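Print this page | E-mail this page
Filed under: Cell Setup > Operator Tasks

4.3 Handing decorating work to the Druder cell

At Fevamdale, operators no longer place ornaments by hand. They load the basket, watch the run and clear faults.

1. Stand the tree between the two arms.
2. Set the basket on the right half of the work surface.
3. Start the job at the Jonda panel. Wait 30 seconds.
4. Check that the star is held in the right gripper before releasing the job.

CAUTION: Keep hands off the surface while either arm is powered - use the stop button first.

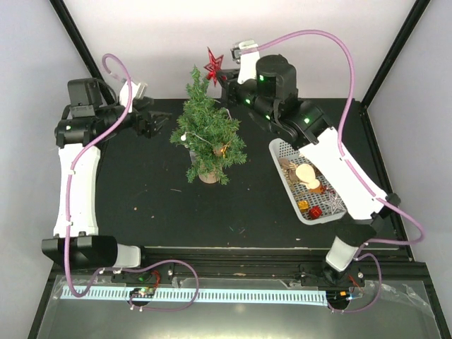

5. Log each stop on the shift sheet. Call maintenance after 3 stops.

Note: Service is due every 2,000 cycles.

We use cookies to improve this site. Accept | Settings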